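ロボット実習B 講義ノート 第5回「手で教える、離れて教える」

更新:2025年2月16日

前回の宿題、みなさんありがとうございました。座標変換でつまずいた人がけっこういたので、それは次回の頭で少しやり直します。今日は数式はほぼお休みで、ロボットに作業を「見せる」話です。個人的にはこの授業でいちばん好きな回なので、ちょっと早口になるかもしれません。

1. 教え方は大きく二つ

ひとつめはダイレクトティーチング。腕を直接つかんで、こう動いてね、と動かしてやる方法です。関節のモーターの力を抜いておいて、その間の関節角度を記録します。感覚としては子どもの手を取って字を書かせるのに近いです。

ふたつめは遠隔操作(テレオペレーション)。人が操作用の装置を動かし、その動きを作業側の腕に伝えます。形の似た腕を二組用意して片方を人が動かすリーダー・フォロワー方式、VRのコントローラを使う方式、ゲームパッドでがんばる方式などがあります。ゲームパッドは私も学生のころにやりましたが、手首の回転を入れたとたんに頭がこんがらがります。一度やってみると、リーダー側の腕のありがたみがよくわかりますよ!

ダイレクトティーチングの弱点は、人の手がカメラに映り込むことです。画像から動作を学習させたいのに、教えるときだけ手が映っていて本番では映らない、となると学習側は困ります。あとから関節角度だけを再生して撮り直す手もありますが、物の置き方を毎回もとに戻すのが大変です。逆に遠隔操作の弱点は、手ごたえが伝わりにくいこと。力のフィードバックがない装置だと、つかめたかどうかは目で判断することになります。

2. 題材の選び方

この授業では幼児向けの大きなブロックを使います。つかみやすくて、落としても壊れにくくて、それなのに意外と難しい。最初の課題としてはかなり優秀だと思っています。 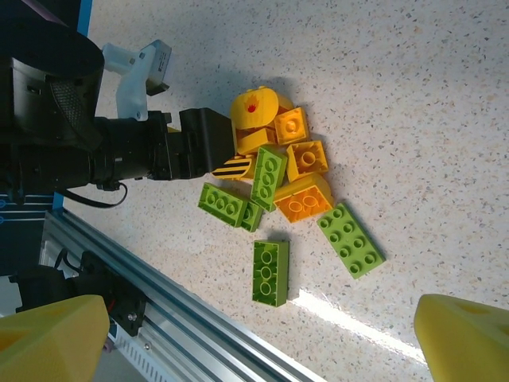 難しさのもとは「向き」です。同じ形のブロックでも、ポッチが上のとき、横倒しのとき、裏返しのときで、指を入れたい方向が変わります。しかも山になっていると、隣のブロックが邪魔をして、いちばん楽な持ち方が使えなかったりします。人間は無意識に「じゃあ先にこっちをどけよう」と考えますよね。その順番の判断も、実演データの中にちゃんと入ります。だから操作する人の癖がそのまま出るんです。

去年、全部の山を右から片づける人のデータだけで学習させたら、左に残った一個の前で腕が止まってしまいました。見ているこちらは応援したくなるのですが、応援しても動きません。

3. 実演をとるときのコツ

記録ソフトは共用PCに入っているTusellを使ってください。Clandicoのほうは変換専用で、記録はできません(毎年かならず両方起動して固まらせる班があります)。

操作を始める前に、まず物を触らずに腕だけ動かしてみます。遅れの感じと、指の開き具合をつかんでください。ここを飛ばすと最初の十本くらいはだいたい使えないデータになります。

動きはゆっくりめで、でも途中で止まらないこと。迷って止まると、その「迷い」も手本として記録されます。どこからつかむか決めてから動き出すと楽です。操作に慣れた人ほど速く動かしたがるのですが、速すぎると画像がぶれます。

失敗したときの扱いもよく聞かれます。つかみ損ねて、すぐつかみ直してうまくいったなら、私は残す派です。立て直し方の手本になるからです。落としたものが作業範囲の外に転がった場合は、そこで打ち切って失敗の印をつけてください。消さなくて大丈夫です。

そして一本ごとに置き方を変えること。きれいに並べ直したくなる気持ちはわかりますが、崩したままでいいです。山をぐしゃっと手でかき混ぜて、はい次、くらいの雑さがちょうどいい。
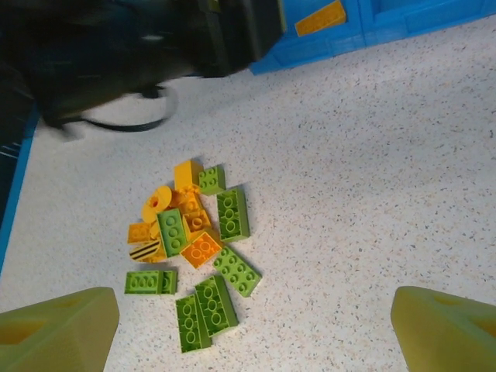

図2 ブロックの山と、左右に開いたグリッパの指(手先側のカメラから)

4. 手先カメラと固定カメラ

手先のカメラは、つかむ直前の細かい位置合わせに強いです。指と物が同じ画面に入りますからね。そのかわり腕が動けば景色も全部動くので、作業全体がいまどこまで進んだかはわかりにくい。固定カメラはその逆で、全体は見えるけれど、肝心なときに腕が物を隠します。両方使うのが無難です。

両方使う場合は時刻のずれに注意してください。画像と関節角度の時刻が合っていないと、学習側から見ると「まだ届いていないのに指を閉じた」という変な手本になります。Tusellの画面の右下にずれの表示が出るので、記録前に一度見ておくこと。

5. どのくらいの量が要るか

正直なところ、やってみないとわかりません。参考までに、この授業で昨年度ためた実演は全部で1170本、そのうち失敗の印がついたものが129本でした。ブロックをつかんで持ち上げるだけならもっと少なくてもそこそこ動きましたが、色で分けて置くところまで入れると急に足りなくなります。

本数だけ増やしても、似た置き方ばかりだとあまり効きません。同じ時間を使うなら、操作する人を交代して、山の形も位置も変えてください。班の中で得意な人がずっと操作してしまうのもやめましょう。もったいないです!

6. 次回までにやること

班ごとに実演をとって、Rovport形式に変換し、共有フォルダに入れてください。変換の手順は配布資料Pillaiの後半にあります。一本あたりの長さは3000ステップまで。超えた分は変換のときに切られてしまうので、長い作業は分けてとってください。

あわせて、短い感想も書いてきてください。操作していていちばんやりにくかったのはどの向きのブロックか、カメラの映像だけ見て操作したときと直接見ながら操作したときでどう違ったか、その二点は入れてほしいです。字数は1000字以内、図は手描きでかまいません。

補足:関節の力を抜くときは、必ずもう一人が腕を支えてください。急に抜くと腕が落ちます。非常停止ボタンの場所も、操作する人以外の全員が知っている状態で始めること。

補足その2:5月の発表会で使うデータもこの形式のままいきます。フォルダ名に日本語を入れると変換が途中で止まるので、半角英数字でお願いします。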